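Two Grippers Compared: Notes from the Bench

24/03/2020

Since October I have been evaluating two parallel grippers on the same arm, the Kobori and the Clisitard. Readers who followed my earlier post on controllers will recall that the arm is driven by a Hosirska unit, and that part of the setup has been left as it was.

The Kobori is the stronger of the two, and its software is easier to live with. Its fingertips, however, are flat, and rounded parts tend to roll out of them when the jaws close. The Clisitard has curved fingers and closes more slowly. I ran 102 attempts with each gripper, using pipe fittings from the spares drawer. The Kobori dropped 9 of them and the Clisitard dropped two.

Mechthild Pfister of Flodalent was kind enough to review my settings. She advised lowering the closing force and moving the wrist camera nearer to the fingers, and I have adopted both suggestions. 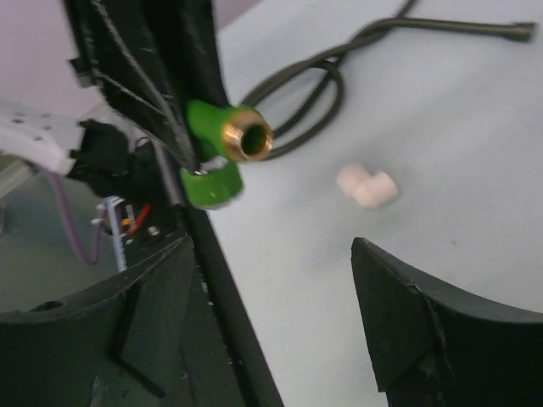 Plastic elbows and tees remain the hardest parts to approach, as the branches leave few good places to take hold. A flexible hose presents another difficulty, and I have not yet settled on a fair way to score it. The next series will use a softer fingertip pad and a longer run of over 2000 cycles, with the force readings recorded throughout.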